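Tips from the Comik build, kept on the bench page and added to when something goes wrong. Last tidied in August 2026.

## Before you start

Clear the bed first and pull the sheet fairly flat. A crease the same height as the cloth will fool the gripper, and it will fool you too when you look back at the recording. Choose a cloth that differs in colour from whatever is under it. Blue on sage green works well. Grey on grey cost us most of April.

Charge the Preda cell the night before. It gives more than 5 hours if the lights are turned down.
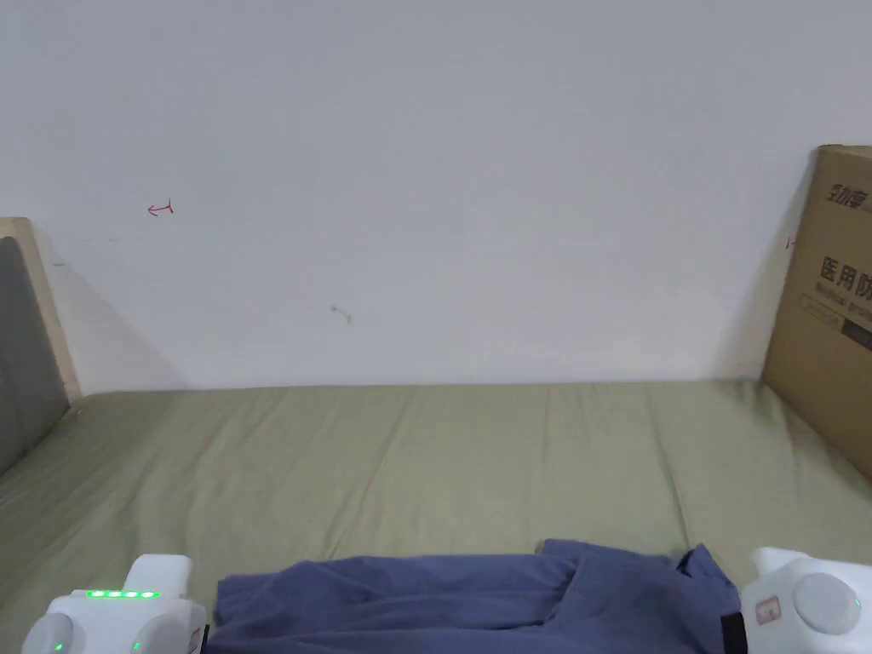 Start with one garment at a time. Drop it from waist height and leave it how it falls, as a neatly laid shirt is too easy and the results won't carry over to real washing. Keep both hands low and open before you close on anything.

## Jaws and screws

- Check the screws at the base of each finger every time you change batteries. Nip them up with a hex key, hand tight only.
- Wipe the fingers with a damp cloth and let them dry. Furniture polish makes them slide.
- Go in with the fingers wide and close slowly. Snatching drags the sheet along with the cloth.
- If the jaws shut unevenly, run the Zosex zero routine again. Ours likes a left offset of 803 and a right offset of 1,516. Yours will want its own, so write them on tape inside the lid.

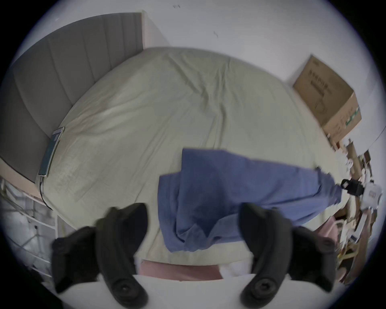 *Fingers open either side of the cloth, seen from the gripper camera.*

## Getting a decent grip

Aim for a ridge or a fold. Flat cloth slips out and you end up pinching the mattress. On a long piece, take hold a little in from the hem, lift a hand's width, then stop and let it hang before moving sideways.

Cables want to be well clear of the side you are working from. Tape them down if they can't be moved.

The wide lens bends everything near the rim, so judge distance from the middle of the view. Geluseck's straightening filter helps when you play things back, but it is too slow to use live.

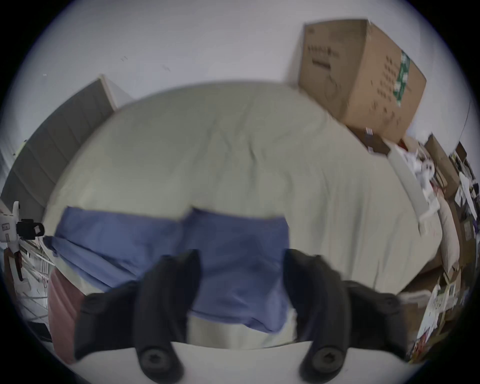
*Both jaws at the blue cloth, wide lens, no straightening.*

## Afterwards

Copy the files off before you fold anything away. The card fills at 2,137 clips and then stops without a warning. Store the grippers with the jaws slightly apart.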